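Research > Play and Materials > Working Papers

Marit Solheim and Dela Dankwa
November
4 comments · 45 shares

3.2 Loose blocks and where they end up

Adults asked to "just put the blocks down anywhere" rarely do. Of the 344 layouts collected at Allulbridge, 99 kept blocks of one color on the same side of the board – a tidiness we had not requested and could not talk people out of. Shape fared worse. Hearts, stars and hexagons were parted from their own kind without visible regret, while color held firm. Moldovan calls this "sock drawer logic," and we have failed to find a better term.

Figure 3 shows a layout of this type, with yellow to the left and green to the right. Red and blue, having no partner of their own color, stand close together near the upper middle. We coded such pairs as "leftovers," although Ehlers objected to the word throughout and is probably right.

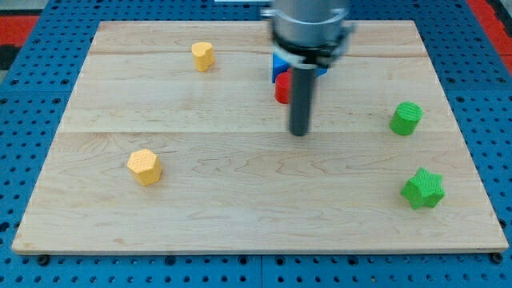

Figure 3. Six blocks on the maple board, yellow left, green right.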